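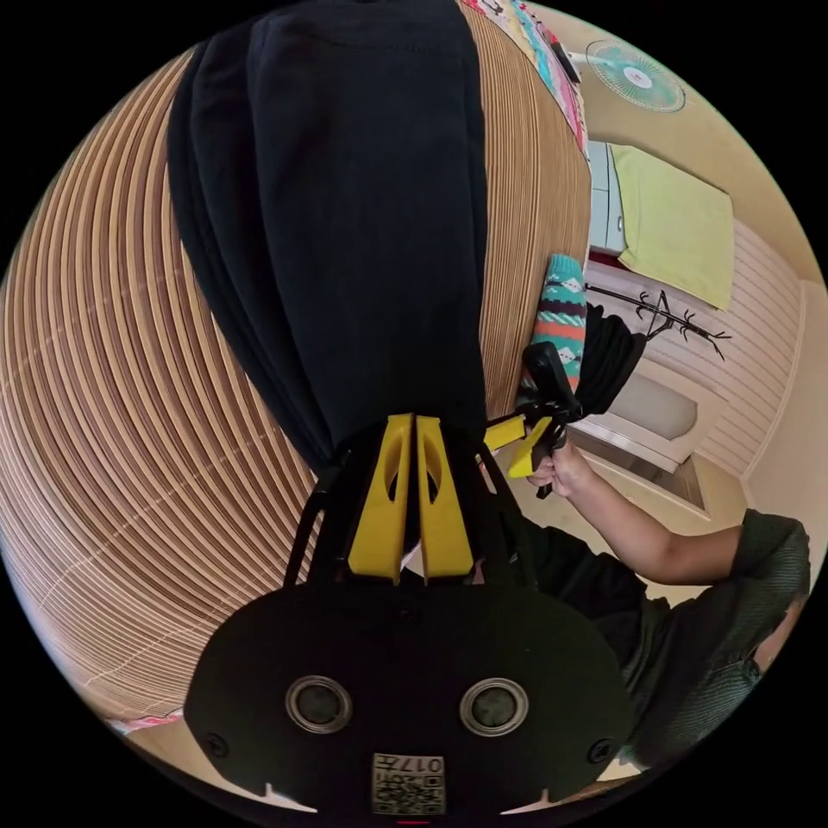 Ironing boards are a waste of a cupboard. There, said it. Mine went in May and I've not missed it once. Fold things while you're still bothered, long folds first, on whatever's flat. A stripy brown mat does fine, dark navy thing laid out on it, smooth it down, done. My friend Uyên Bùi irons tea towels – tea towels! – and reckons I'm a slob. Maybe. But up to 34 minutes a week stood there steaming, for creases that come back the minute you sit down? No thankyou. Weddings, fine, borrow one. Otherwise fold it and go out.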